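The Toy Library That Starts With a Tray
January 26, 2021

The sign on the door says Korine in hand-cut letters, and underneath, in smaller ones, "toys go out, toys come back." The founder painted it herself, got the spacing wrong, and never fixed it. "I ran out of room for the second 'back' and had to squeeze it," she says, laughing. "Parents tell me they'd miss it if I did it over."

Korine lends toys the way a library lends books. Families in the Markunden neighborhood pay a small fee, choose up to five things, and keep them for a month. It opened in November with two shelves and a folding table, and today there are 80 families on the books. She still seems a little amazed by that number. She says it twice.

Before this she worked in the office at Boltus, a company that makes shelving, and toys were something she picked up at yard sales on weekends. Her kids outgrew them faster than she could find closet space. "I had a whole closet of perfectly good things," she says. "Blocks, balls, stacking rings, all those toys a child loves like crazy for three weeks. And my neighbor was out buying the very same stuff new! It drove me up the wall."

So she lent the neighbor a box. The neighbor lent it to her sister. By the end of that summer there was a list on the fridge of who had what, and by the fall she had signed a lease.

What I really wanted to know about was the sorting. A whole lot of small things come through that door, and I have two children and can't keep one bin straight at home. Her face lights up when I ask. Sorting is her favorite part of the job, and she could talk about it for an hour (she very nearly does).

Everything that comes back gets tipped into a metal tray on a green-covered table. She tried plastic bins first and gave up on them because they were too deep. "You end up digging," she says. "With a bin you only know what's on top. A tray is shallow, so you spread it all out with your hand and there it is. And I love the noise it makes, I really do. A can rolling across a metal tray, that's the sound of my mornings."

She doesn't separate things before they go in. Balls land next to bricks, soft toys next to cans. I ask if that isn't asking for trouble, and she shakes her head before I've finished. The mix is what makes her look at each thing properly, she says. When she had a tray for balls only, she would glance at it and call it done, and one week she sent out a ball with a split seam. Now every toy gets picked up, turned over, and squeezed or tapped – "you can feel a crack before you see it" – and only then does it go to its place.

The soft balls get a squeeze and the stitched ones a thumb run along the seam. Bricks are checked by pressing two together. Stacking rings she always puts back in a stack, even if they're going straight out again, and she will hunt for a missing ring until closing time. Anything fuzzy goes in the wash whether it looks like it needs it or not.

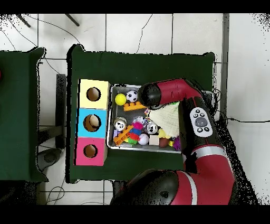 Boxes With Holes

The stacked boxes standing beside the tray, in yellow, blue and pink, are the things visitors ask about most. Each has a round hole in the top, and small children can't leave a hole alone. They will post anything through it. "Keys, crackers, a sock, my grocery list," she says. "I had one family bring a box back with 13 clothespins in it. They'd been looking for those clothespins all month."

She adores these boxes. A child who can't talk yet will drop something in, look up at you, fish it out and do it again, and she says you can watch the thinking happen. She has learned to tip every box upside down when it comes home.

They also help with tidying. Her own trick, which she gives to every new family on a slip of paper, is to let the child put away just one kind of thing. All the balls, say. Then stop and have a snack. "Grown-ups say 'clean up your toys' and a two-year-old hears noise," she says. "Say 'where's the yellow ball?' and off they go."

What's Next

The spring project is called Weldu, a repair evening where people can bring in toys from home and fix them together at the long table. She's collecting screwdrivers, glue and odd wheels for it now. She would love somebody who can sew, too, and if you have knitting yarn to spare she'll take that off your hands.

She figures it will cost around $200 to get going, most of that for better lamps. Meanwhile there's a waiting list for the big wooden train, which she has promised to five different children, and she is trying to work out how to tell four of them.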